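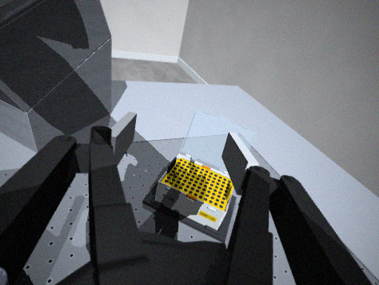

Līga Dambrauskienė

4.2 Vergleich der Kamerapositionen in der Simulation

Der Hersteller des Greifers Tiltau wirbt damit, dass eine einzelne Kamera am Handgelenk für das Greifen von Laborware genüge. Wir halten diese Aussage in ihrer Allgemeinheit für nicht belegt. Die bislang vorgelegten Zahlen stammen aus Szenen, in denen ein Objekt frei auf einer Fläche steht und von allen Seiten zugänglich ist. Pipettenspitzenboxen mit aufgeklapptem, durchsichtigem Deckel sind ein unangenehmerer Fall: Der Deckel ragt in den Anfahrweg hinein, und ein Tiefenbild gibt ihn nur unzuverlässig wieder.

Verglichen wurden daher zwei Steuerungen, Trunance und Hadari, jeweils mit Handkamera allein und mit zusätzlicher fester Außenkamera. Alle Versuche liefen im Simulator Meesuk. Der Arm steht auf einem Sockel am Tisch, die Boxen stehen mit geöffnetem Deckel auf einer Lochplatte. Variiert wurden Lage und Drehung der Boxen sowie die Beleuchtung. Insgesamt gingen 1043 Durchläufe in die Auswertung ein; 136 weitere wurden verworfen, weil der Arm schon beim Start eine unzulässige Gelenkstellung hatte.

Zunächst zur Handkamera. Ihr Bild besteht zu einem erheblichen Teil aus dem Greifer selbst, und je näher dieser dem Ziel kommt, desto weniger bleibt vom Ziel übrig. Bei ungünstiger Beleuchtung kommt hinzu, dass sich graue Flächen kaum noch von der Lochplatte abheben.

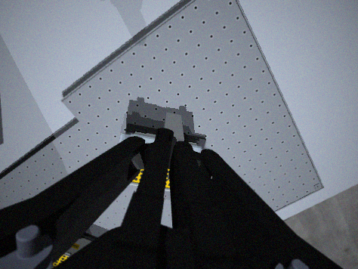
Abb. 9: Blick über die schwarzen Greiferfinger auf die Lochplatte, körniges Bild mit blaugrauem Farbstich.

In solchen Ansichten schätzt Trunance die Lage der Box oft allein aus den gelben Flächen, die zwischen den Fingern noch sichtbar sind. Das geht erstaunlich häufig gut. Als Beleg für ein Verständnis der Szene taugt es unseres Erachtens nicht: Färbt man den Einsatz im Simulator grau, bricht die Schätzung ein. Sarpong und Mensah hatten in einem früheren internen Bericht das Gegenteil vermutet; ihre Versuche enthielten allerdings keine umgefärbten Boxen.

Die Außenkamera behebt einen Teil dieser Schwierigkeiten und schafft neue. Sie zeigt den Arm im Verhältnis zum Tisch, sodass grobe Fehlanfahrten früh erkannt werden können. Für die letzten Zentimeter liefert sie wenig.
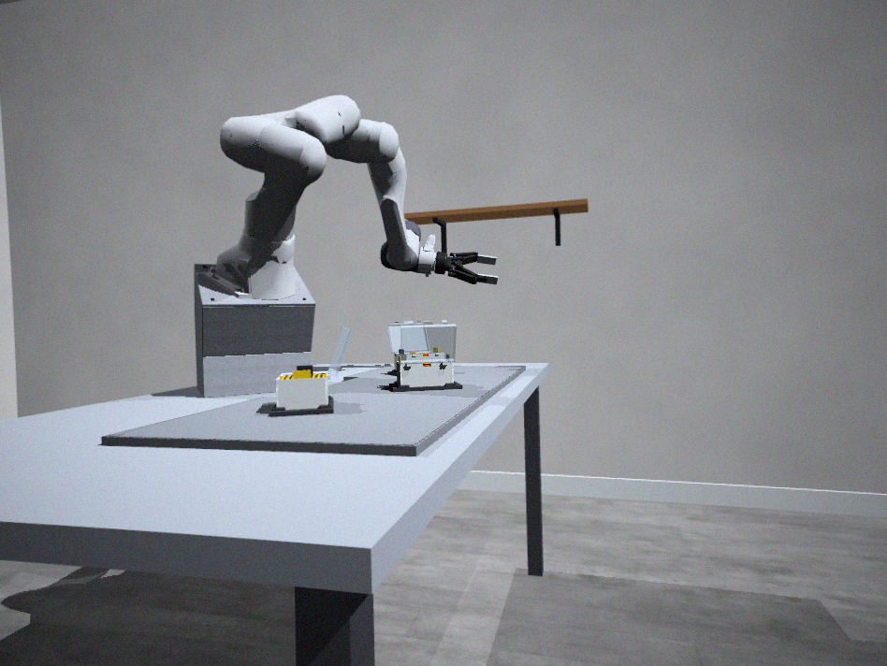

Hadari gewichtet beide Ansichten nach einem gelernten Vertrauenswert, dessen Zustandekommen die Dokumentation offenlässt. In unseren Läufen blieb dieser Wert auch dann hoch, wenn die Finger auf den Deckel statt auf die Box zufuhren. Ein Operator, der sich darauf verließe, wäre schlecht beraten. Seidu Akolgo hat die betreffenden Läufe ein zweites Mal mit unverändertem Startwert gerechnet – mit demselben Ergebnis.

Schwieriger zu beurteilen ist der Einfluss des Kamerastandorts. Eine steile Ansicht von oben trennt die Boxen gut voneinander, verkürzt aber die aufgestellten Deckel.

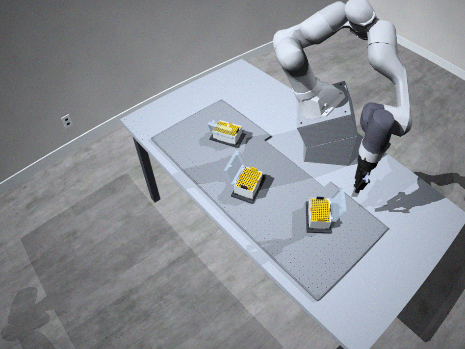

Ob eine flachere Ansicht insgesamt besser abschneidet, lässt sich aus unseren Daten nicht ableiten, da Höhe und Abstand der Kamera gemeinsam verändert wurden. Diesen Mangel des Versuchsplans hat Malsha Saha bei der Durchsicht zu Recht beanstandet. Eine getrennte Variation ist für März vorgesehen.

Offen bleibt auch die Übertragbarkeit. Kontakt und Reibung sind in Meesuk stark vereinfacht, der Deckel ist als starrer Körper modelliert. Einen Vorsprung von Hadari gegenüber Trunance würden wir unter diesen Umständen nicht behaupten wollen, auch wenn er in der Konfiguration mit zwei Kameras rechnerisch vorhanden ist. Er beruht überwiegend auf Läufen mit gleichmäßiger Beleuchtung.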